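Divomer - Cocotte de fonte émaillée Entwistle, 4,5 litres
Réf. 139-EN
Disponible - expédition sous deux jours ouvrés

Il y a des plats qu'on ne réussit bien que dans une cocotte lourde, et ceux qui ont déjà laissé un bœuf aux carottes tout un dimanche sur un coin de fourneau savent de quoi nous parlons. L'Entwistle est la cocotte que nous utilisons nous-mêmes à la boutique, pour les daubes, les haricots blancs, la potée, et même pour le pain (une belle miche de 900 g y lève et y dore très bien, couvercle fermé pendant la première demi-heure).

Elle a été dessinée avec Sheila Lightfoot, qui tient une table d'hôtes de six couverts et qui nous réclamait depuis longtemps un fond plus large, pour faire revenir la viande en une seule fois. Les anses ont été agrandies dans la foulée - on y passe enfin la main avec un gant épais - et le couvercle porte à l'intérieur de petits picots qui font retomber le jus sur la viande tout au long de la cuisson.

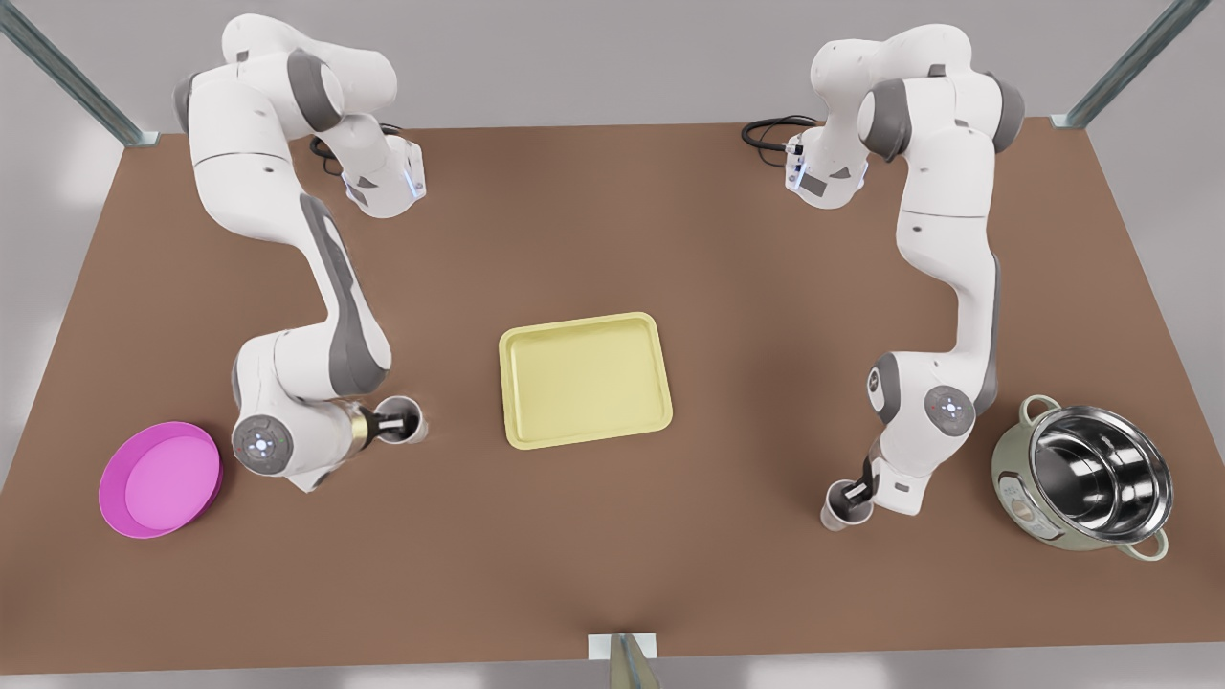
Une assiette rose et une marmite en inox, côté table.

L'émail intérieur est clair, ce qui permet de surveiller la coloration des sucs et d'arrêter le feu au bon moment. Il demande un peu d'égards : chauffez doucement, avec un filet d'huile ou une noix de beurre, et préférez les cuillères en bois. Si le fond brunit avec les mois, faites-y frémir de l'eau et deux cuillerées de bicarbonate, puis laissez tiédir avant de frotter avec une éponge douce.

Caractéristiques
Contenance : 4,5 litres, pour quatre à six personnes
Diamètre intérieur : 26 cm
Feux : gaz, électrique, vitrocéramique, induction
Four : jusqu'à 250 °C, couvercle compris
Coloris : crème, bleu ardoise, rouge brique
Prix : 139 €

Pour les petites tablées, la même cocotte existe en 2 litres sous le nom de Dotance. Elle convient très bien à un riz au lait ou à une compote, et nous en avons remis en rayon au mois de mai, dans les trois coloris.

Chaque cocotte est livrée avec le livret de recettes Clasavix, où vous trouverez la daube de Sheila (comptez 300 g de viande par convive, elle est généreuse) ainsi que sa soupe de pois cassés. Une question sur la taille ou la couleur ? Écrivez-nous, nous répondons toujours avec plaisir.

Fiche mise à jour le 2020-07-20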